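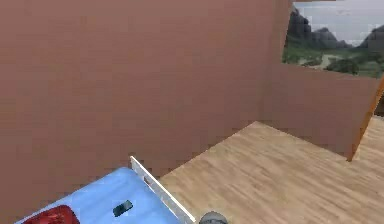
图1 室内一角:赭红色素面墙体与木地板(计算机渲染图)

课程首页 | 讲义 | 作业 | 参考书目 | 联系

室内色彩与材料 第四讲
墙面涂料的选色与施工验收

一、本讲要求

学生应掌握墙面涂料选色的基本程序,了解基层处理的主要工序,并能独立填写验收记录。课前请阅读教材第三章。

二、色彩与光环境

同一色号在不同朝向的房间中呈现不同的效果。北向房间以天空散射光为主,暖色涂料的饱和度感受偏低;西向房间在午后受低角度日光影响,红、黄色相明显增强。相邻两面墙即使使用同一桶涂料,受光角度不同,明度也会有差别,转角处尤为显著。选色时应在每一朝向的墙面分别制作样板,并于上午、下午及夜间灯光下各观察一次。

土红、赭石一类低饱和暖色与木质地面色相接近,搭配时须控制两者的明度差。明度过于接近,墙地交界不清;差距过大,空间重心下沉。不设踢脚线的做法对交界处的平直度要求较高,应在图纸中注明收口方式。

三、基层处理

1. 清除浮灰、油污及空鼓部位,裂缝应开槽填补。
2. 满刮腻子两遍,每遍干燥后打磨,用侧光检查平整度。
3. 涂刷封闭底漆,不得漏刷。
4. 底漆干燥后涂刷面漆两遍,同一墙面应使用同一批次涂料。

四、案例:Hodcombe 公寓改造

该项目共43套住宅,起居室统一采用 Kaltell 系列哑光涂料。首次验收时有部分墙面出现接茬痕迹,经查系中途更换批次所致,后整面重涂。请结合本案例说明批次管理的必要性,并指出施工记录中应增加的栏目。

五、作业

以 Zivgate 样板间为对象,提交选色说明一份,字数不超过2000字,附色卡及朝向分析图。作业于5月6日(星期二)课前交至教学办公室,逾期不予受理。选色说明须注明色号、光泽度及涂刷遍数。

Mahawong 设计学院 室内设计教研室 | 教务咨询:教学楼167室 | 版权所有,未经许可不得转载 | 返回顶部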